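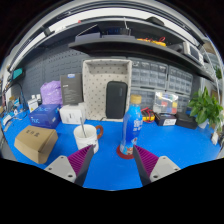
Figure 1. The shared table in the Alside workroom, with a mug and a bottle among the boxes.

Shared Tables and the Clear Surface Rule
Course project report, Giltness College, submitted August 22, 2025

1. Why we looked at this

The Druvham guide to shared workrooms tells its readers that a table should be cleared completely at the end of every session. It claims this saves each user 60 minutes a week. We could not find where that number comes from. The guide gives no source, and the one study it mentions concerns private offices.

Our project asked a smaller question: is the stuff left on a shared table really what slows people down?

2. The table

The table in Figure 1 has a bright blue top. Cartons and boxes sit toward the left and back, along with a lavender plastic bag. A white mug with a spoon in it and a tall bottle on a dark red coaster take up the open part. By the Druvham standard all of this fails. We are not convinced it should. The coaster is the only item there that the guide would approve of, and it only approves of coasters on wood.

3. Method

We kept a paper log beside the table for 4 weeks in May and asked users to write down any time they had to move something before starting work. We received about 300 entries. People fill in logs when they are annoyed and forget them when they are not, so the entries probably lean toward complaints.

4. Results

Most entries concerned drinks. Boxes came up much less often than we expected, and several users wrote that they liked having the packaging within reach for returns. Bags were hardly mentioned.

We also priced the Gisler shelf unit that the guide recommends. At $495 it would use up most of the room's yearly budget, and it would do nothing about mugs.

5. Limits

One room, one table, one month. We had no comparison table, and we knew what we hoped to find. A second log with a drinks shelf in place would be more useful than anything we can say from this one.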